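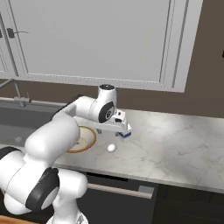 图 1 大理石台面上的白色蛋形物与小盒

Britar 家庭食材与菜谱用语语料 数据说明

版本与日期
当前版本对应 2018年9月5日（星期三）的导出结果。上一版于二月冻结，只修正编码错误，不再增加条目。

概述
Britar 是面向中文家庭菜谱的文本语料，用于食材名称识别、计量单位归一化和步骤切分。语料共收录菜谱 3,686 篇，全部为简体中文，每篇包含标题、用料表和步骤正文。语料不含用户评论、评分和作者简介。

来源
文本取自三个渠道：Fumeo 菜谱站的公开页面、Stanthorpe 社区厨房的课程讲义，以及 Kakakhel 项目早期录入的手写食谱。手写食谱由两人分别录入，不一致处以原稿扫描件为准。原稿无法辨认的字用“□”占位，不作推测。

目录结构
raw/ 原始文本，UTF-8，换行符为 LF
norm/ 归一化文本
ann/ 标注文件，每篇一个 JSON
lex/ 食材词表与单位词表
docs/ 标注规范及修订记录

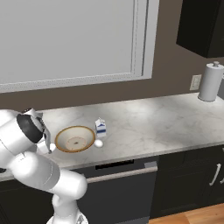 阅读时间：5 分钟

字段说明
id：字符串，全库唯一，删除后不复用。
title：菜谱标题，保留原有标点，去除首尾空格。
ingredients：数组，元素含 name、amount、unit、note 四项。amount 缺失时为 null，不填 0。
steps：数组，按原文顺序排列。原文未编号者，按句号和分号切分后人工复核。
source：取值为 fumeo、stanthorpe、kakakhel 之一。
flags：数组，可为空，记录异常情况，如缺页、用料与步骤不符。

归一化规则
一、食材名。同物异名映射到词表主条目，例如“番茄”与“西红柿”归为同一条，原写法保存在 note 中。词表现有单位主条目 210 个以外的写法一律保留原样，不强行合并。
二、鸡蛋。“蛋”“鸡子儿”“鸡蛋”统一为“鸡蛋”；只用蛋清或蛋黄时另立条目，不得并入。鸭蛋、鹌鹑蛋各自独立。
三、奶类。“牛奶”“鲜奶”合并，“奶粉”“炼乳”“淡奶油”不合并。以“盒”计量而未注明容量者，amount 保留盒数，不换算为毫升。
四、单位。“两”“钱”等市制单位保留原值，并在 unit_std 中给出克数。“碗”“勺”“把”不换算。
五、模糊量。“少许”“适量”写入 note，amount 置为 null。

标注质量
抽取 406 篇由两名标注员独立完成双重标注，用于计算一致性。分歧集中在复合食材（如“葱姜水”）的边界，以及步骤中省略宾语的句子。前者按用料表写法处理，后者暂不补全。双标样本的两份原始标注均保留在 ann/double/ 下。

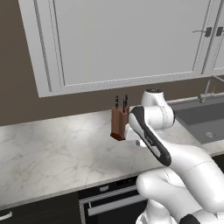 图 3 浅灰白色吊柜及柜门拉手

已知问题
1. Fumeo 部分页面把小标题写进步骤，切分后会出现无动词的短句。
2. Stanthorpe 讲义的用料按班级人数给出，与家庭份量不可直接比较。
3. Kakakhel 手写食谱方言词较多，词表覆盖不足，“煠”“焯”“汆”目前未作区分。
4. 同一菜谱在不同来源中重复出现时未去重，划分训练集与测试集前应先按标题和用料表比对。

使用限制
语料仅限研究用途。不得用于营养评估或过敏原判断，用料表未经食品安全方面的审核。转载单篇菜谱时须保留 source 字段。

校验
根目录下的 SHA256SUMS 覆盖全部文件。解压后先执行 sha256sum -c SHA256SUMS，再运行 check_schema.py。后者仅检查字段类型与必填项，不检查词表一致性。

修订记录
v2：新增 flags 字段；unit_std 改为浮点数；修正 Kakakhel 部分的乱码。
v1：首次发布。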